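Home | Forums | Simulation and Control | Manipulation | Search
2 min read

Thread: Wrist camera or fixed camera for the Harnon two-finger gripper

gosselin_c
Our group is comparing the Prastow and Tuominen controllers in a simulated bedroom. Each controller has completed 317 trials with the Harnon gripper. Members are invited to comment on camera placement before the October runs begin.

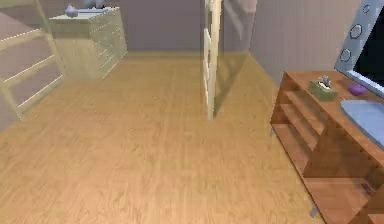 The approach path is identical for both controllers, and the lighting remains fixed throughout. Prastow was set to its default gains.

plukosar_user
I would advise against relying on a wrist camera alone. A closed laptop lying flat offers a two-finger gripper very little edge to work with, and depth error matters more than controller choice.
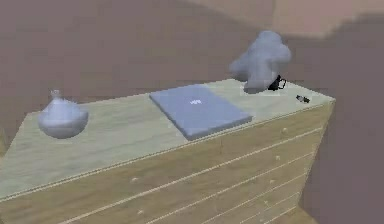 Render: C. Gosselin, chest of drawers, laptop and vase

The vase is the easier target. Its narrow neck suits the Harnon fingers.

mt_bench
I must disagree. We logged 2,134 grasps on Plukosar with a wrist camera only, and 52 failures were attributed to depth. Shadow was the greater difficulty, particularly on small rounded objects placed near a wall. 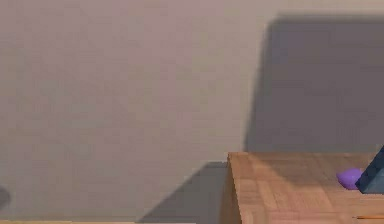 We therefore recommend randomizing the light position before any controller is judged.

gosselin_c
The recommendation is noted. The lighting will be varied in the next set of 2,000 trials. The fixed camera will be retained as a reference.

plukosar_user
I maintain my position on depth, but I support the revised plan.

Comments (3)

rkd4: Please post the gain settings for both controllers.

Colleen Gosselin: They will be attached to the first post.

armbench: Was Tuominen tested with force limits enabled?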